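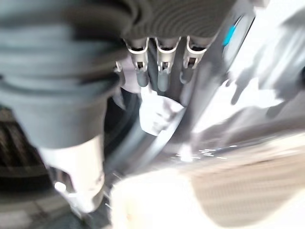
Figure 2. Crumpled white item before sorting.

Section 29. Clearing Light Waste from Work Surfaces

This section applies to all shared rooms at the Drasari site. Complete it before wiping any surface.

1. Place the lined bin within reach of the work surface.

2. Identify each crumpled white item. Paper, tissue and soft cloth can look alike once crumpled.

3. Pick the item up from the top. Do not drag it across the surface.

4. Sort the item as follows.
Clean paper: Monorska paper bin.
Tissue: lined bin.
Cloth: laundry bag, form 151.

5. If the material cannot be determined, treat the item as tissue.

NOTE: Do not unfold an item in order to identify it — loose matter may fall onto the surface.

CAUTION: Items found near a spill must be handled with gloves and placed in the lined bin, whatever the material.

6. Close and replace the liner when the bin is some 80 percent full. Do not compress the contents by hand.

7. Record the liner change on the room sheet. Sheets are collected in March and October.

For surface wiping, see Section 30.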